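The Marinescu Reservation Book

Grornero > Dining Room > Books and Ledgers > Reservation Books

$102.00
Item 663
Cover: Oxblood / Bottle Green / Navy
Ships in two to four business days

We have sold a good many things to restaurants over the years, from check presenters to coat tags to those little brass bells that everyone says they want and then puts in a drawer, but the Marinescu is the one we get letters about. It is a big, handsome, old-fashioned reservation book, made to lie open on a host stand from lunch until the last table goes home, and to look good while it's doing it. If you've ever walked into a dining room and watched the person at the door run a pencil down the page and smile because they found you, you already know what we're talking about.

The book holds 368 pages, one for each day of a full year, with two left over at the back (one in a leap year) for your regulars' birthdays or whatever else you like to keep there. Each page is split into lunch and dinner, with columns for time, name, party size, table and phone number, and a wide margin on the outside edge for notes. We fought for that margin! The first samples had a skinny one, and anyone who has worked a door knows that "likes the corner, not near the Hendersons" takes up some room.

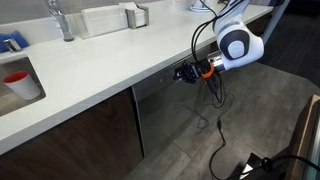

Can I start the book in the middle of the year?
The pages are undated, so you can begin on any day you like. There's a blank line at the top of each page for writing in the date, and a set of peel-off month tabs comes tucked into the back pocket.

The paper is a heavy cream stock from Vernimeck, and it takes pencil beautifully. You can erase a party of six and turn it into a party of four and back to six again (we have all had that phone call) before it starts to get fuzzy. Ballpoint is fine too. Fountain pens do well if you give the ink a moment, but we'd keep the really wet markers away from it.

Covers are bonded leather over board with rounded corners and a sewn spine, so the book opens flat from the very first page to the last. Two ribbon markers are sewn in, a red one for today and a black one for whatever big night is coming up. Closed, it measures 11 by 14 inches. Please do measure your host stand before ordering, especially if you have one of the narrow kind with a lip.

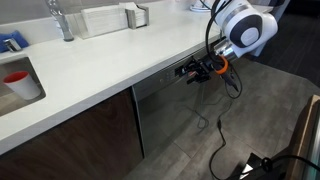 Grornero Front of House Department

Personalizing your book

We can stamp the front cover with the name of your restaurant in gold, silver or blind (that's the one with no color, just the impression, and it looks very smart on the navy). One line of up to 24 letters is $18, and a second line is $9. Stamping is done by Bjarke Thorlacius in our bindery, who has opinions about letter spacing and will call you if he thinks your name would sit better on two lines. Do take the call. Stamped books add five business days and can't be returned.

If you're ordering for the new year, try to get stamped orders to us by the middle of November. After that things get awfully busy back there.

What goes with it

The Cledix pencil clip slides over the cover board and holds one pencil, up where you can reach it without looking. It's $6 and comes in brass or black. We also carry a matching guest book in the same three colors, with 292 unlined pages, for the table by the door or the private dining room. Lots of our customers put the two out together, and some of the older rooms have a whole shelf of filled ones that people ask to look through on their anniversaries — it's a lovely thing to have around.

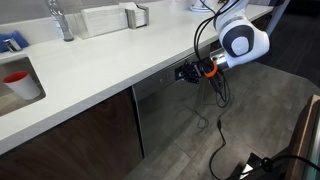

Updates to this item

Friday, August 17, 2018: Bottle green is back in stock. The new batch is a touch darker than last year's, so if you're matching a shelf, call us and we'll check whether we have any of the earlier covers left. The phone number column is now a quarter inch wider, and the small telephone symbol at the top of it is gone.

Care

Wipe the cover with a soft dry cloth. A tiny bit of neutral leather cream once or twice a year keeps the corners from looking tired. Store filled books upright and out of direct sun, because the oxblood in particular will fade along the spine.

Returns

Unstamped books may be returned within 30 days if nothing has been written in them. Send it back in the box it came in, with the tabs and the packing slip.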